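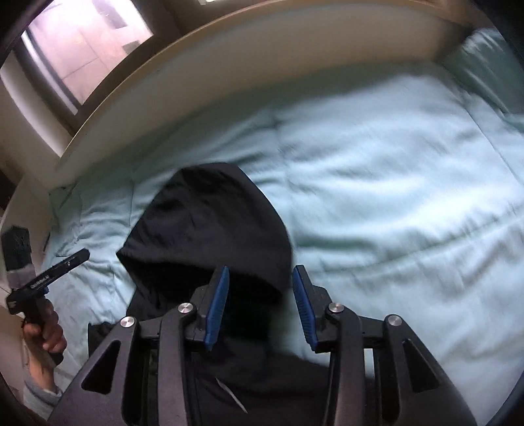 Setting up a guest network on a small office router

Quick one, wrote this up after doing the Cukusach office in August. If clients, delivery people or your own phone are all on the same wifi as the file server, fix it today. Takes a lunch break.

I'm using the Cinbridge router menus. Others are close, names move around a bit.

Before you start

Get a laptop and a real network cable. Don't do this over wifi, you'll kick yourself off halfway. Also back up the current config: System, then Backup, save the file somewhere that isn't the router. And check the firmware. Ours was way behind and the guest option didn't even show up until it was updated.

Step 1. Log in and change the admin password

If it's still the one on the sticker, stop and change it now. Long one, straight into the password manager. Then turn off remote management. Log out, log back in, make sure the new one took.

Step 2. Make the guest network

Wireless, Guest, Add new. Give it a boring name. Not the company name plus "guest", no need to advertise. Security: WPA3 if everything you own can handle it, otherwise the mixed WPA2/WPA3 setting. Never leave it open, even for an afternoon.

Step 3. Isolation

The part people skip. There are two checkboxes and you want both:

Block access to local network
Client isolation

First one keeps guests off your printers and shares. Second keeps guests away from eachother. On the older Batista units the first one is hidden under Advanced, and its off by default.

Step 4. VLAN, if you have a switch

No managed switch, skip to step 5. Otherwise tag the guest network with its own ID. I used 74, any number not already taken is fine. Tag the port going to the access point with the same number. Leave the office VLAN as is.

Step 5. Limits

Set the lease time to 90 minutes so old phones don't hog adresses. Cap bandwidth too if the line is slow. I don't bother with a schedule but you can shut the thing off at night.

Step 6. Test it

Join with a phone. Then:

Open a normal website. Should load.
Open the router login page. Should not load.
Try the printer's IP. Should time out.
Try another phone on the guest wifi. No reply.

If the printer answers, the isolation box didn't save. Happened to me, had to hit Apply and then reboot.

Trouble

Guests connect but no internet: almost always DNS. Set it by hand on the guest network, not just the main one.

Old laptop won't see the network: WPA3 only. Go to mixed.

Prerken cameras dropped off: somebody put them on guest. Give them their own network, same steps, different ID.

Change the guest password every 3 months. Save a fresh backup when you're done, with the month in the file name.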